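Valden water point and clinic check, February 21, 2022
Filled in by Rianne Kuipers, with my usual rambling underneath each item 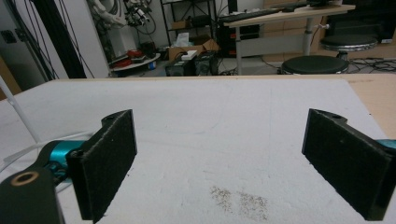
The work surface, white board side up.

1. Borehole pump and handle: PASS
Stiff, but it works! Pádraig Kavanagh greased it in June and I'd say it wants doing again.

2. Chlorine stock: FAIL
Four drums left out of the nine we signed for. The rest went up the road to Paracha when the district stopped paying its supplier (I'd have done the same, to be fair). The ministry says more is coming. It said so last time too.

3. Queue area and drainage: PASS, just
Muddy by the taps. Someone has put planks down, bless them, but one is split right through, so please swap it.

4. Cholera beds: PASS
Six made up and all empty, I'm very glad to say. Buckets clean, lids on.

5. Gate and night guard: FAIL
No guard for seven nights, because the wages never came through from Laline. The lock is fine but the hinge side is hanging off, and with soldiers stopping lorries on the Kular road I'm not happy about it at all.

6. Radio: PASS
Got through to Kular first go.

7. Fuel: NOT CHECKED
The store was locked and the key had gone to Paracha with the drums. Pádraig, can you dip the tank when it's back and write the level in here?

Next visit depends on the road being open. Items 2 and 5 to be chased with the district office before then.

R. Kuipers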